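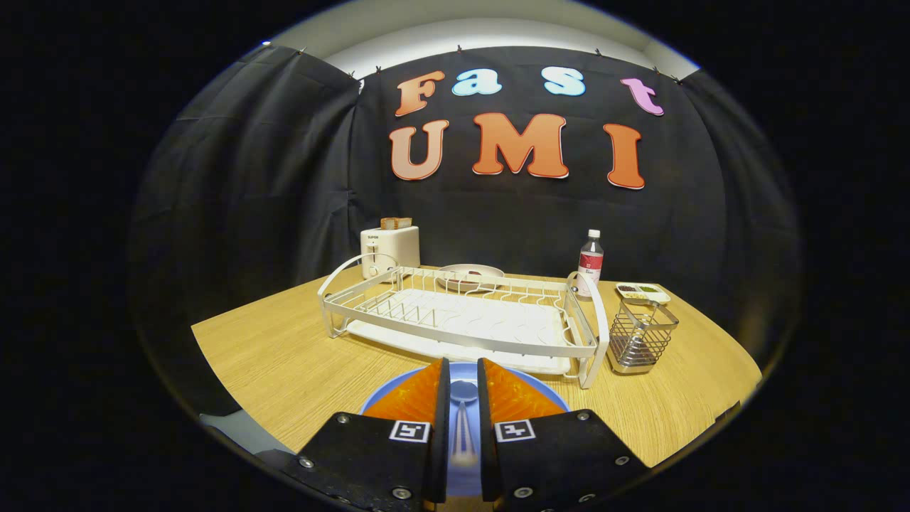
Bench notebook, dish line
February, written up 4:40 p.m. by the day bench
7 min read

Plate drop again. Third one on the blue plates, and I don't believe the explanation we have been giving ourselves for the first two.

The short version for whoever has the bench next: the left pad on gripper B was riding up on its finger plate under load. The width reading said closed on plate. The log said grasp good. The plate went over the front rail of the rack, tipped spoon side down, and hit the table. No chip that I can find, but I've pulled that plate anyway. Do not put it back in the stack.

Longer version.

We were doing the plate-with-spoon carry, plate to the rack, spoon stays on until the plate is over the tray. Everyone likes this task because it looks like something a person would do in a kitchen. I have never liked it. The spoon slides, the weight moves, and the grip force was tuned on a bare plate. I said so when it was added to the list and the answer was that the pads are soft and will take it up. Well.

The log for the run has 1631 samples from first contact to drop. I went through them by hand because the Skelix viewer smooths the width channel and I don't trust a smoothed channel when I'm looking for a slip. Raw width is flat for the first part of the lift. Then there is a step, small, then flat again, then another step, then it runs away. The viewer shows a nice gentle slope and colors it green. If you only look at the viewer you would say the plate rotated slowly and fell out. If you look at the raw numbers you would say something let go twice and then a third time for good. Those are different faults.

The first explanation (see two entries back, my handwriting, so I get to be rude about it) was soap film on the plate. We wiped everything down and called it fixed because the next batch ran clean. The next batch was also bare plates with no spoon, so it proved nothing. The second explanation was the marker reading: glare on one of the finger markers, bad width estimate, fingers told to hold at the wrong place. That one is more respectable and I spent a good part of the morning on it.

Marker test: replayed the run, checked detections on both fingers sample by sample. 474 samples had a low score on the left marker. That sounds damning. But they are nearly all after the second step, when the finger was already moving. Before the first step both markers read fine. So the markers got worse because of the slip, or along with it. I don't see how they could have caused it. I'd like someone else to check this before we buy any matte film, since the order form for matte film is already sitting on the desk half filled in and I think people have made up their minds.

Then I did what we should have done the first time, and pushed on the pads with a thumb.

Right pad: solid. Left pad: moves up the finger plate when you push from below. Not far, a hair, and it comes back when you let go. With the fingers closed on nothing you would never notice. Took the left pad off. The adhesive is fine at the tip and has let go along the inner edge, where it meets the plate. There is gray dust in the gap, so it has been open a while. Screws all tight, I checked each one, and put a paint dot on them so the next person doesn't have to argue about it.

What I think happened: plate edge loads the pad, pad creeps up, sticks, creeps, sticks, goes. Two steps and a runaway matches that. Extra weight from the spoon would make it worse but I doubt the spoon is needed at all.

What I don't know: whether this was the fault in the first two drops. Raw logs for those are gone. We keep 500 runs and then it rolls over, and the rollover doesn't care whether a run ended in a drop. I have asked before for failed runs to be kept. Asking again.

On the pads. Ralerard gives a life of 3000 cycles for this pad and we took that number as if it came down from a mountain. Cycles of what? I went looking in the sheet and it gives a straight squeeze on a flat block. A plate edge is a thin curved rim pulling down and to one side. And we don't have a cycle count for gripper B in any case. The counter was reset when it came back from the Pristville bench and no one wrote down where it was. So "well within life" in the last weekly note is a guess, and should be struck or marked as one.

Also not happy about the grasp check. It passes if width is inside a band at the moment of lift. It never looks again. A plate can be on its way to the floor and the run is still marked good, and it will go into the good pile unless a person pulls it. I pulled this one. I have no idea how many slow slips are in that pile already. The Benmoussa set was sorted with the same check, so I'd be careful quoting the success rate from it until somebody has gone through with the raw width.

Safety, small but write it down: I reached in to catch the plate. Pure reflex. Hand was between the rack and the fingers while the close command was still live. Force is low and nothing happened, but that's a bad habit and a real knife will be on the task list sooner or later. New rule on the bench until we agree on something better – if it drops, it drops. Hands back, release, then pick up.

Done today:
Gripper B tagged out, left pad off, in the bag taped to the inside cover.
Old adhesive cleaned off the plate, not rebonded yet.
Grip force put back to the bare plate value. Somebody had raised it without a note.
Raw log copied to the shared drive under "drops", do not tidy.

Still to do:
Rebond, leave overnight, thumb test both sides before anything else.
Same carry, same plate type, no spoon first, then spoon. If it slips with a fresh bond then I'm wrong and we go back to the markers.
Thumb test on gripper A. I'd bet on the same thing starting there.
Change the check so it looks at width through the whole carry, raw channel.

Added 5:25 p.m. Did gripper A before leaving. Right pad has a slight lift at the inner edge, left is good. No slip by thumb. Leaving it in service for bare plates only, and I've written that on the tag.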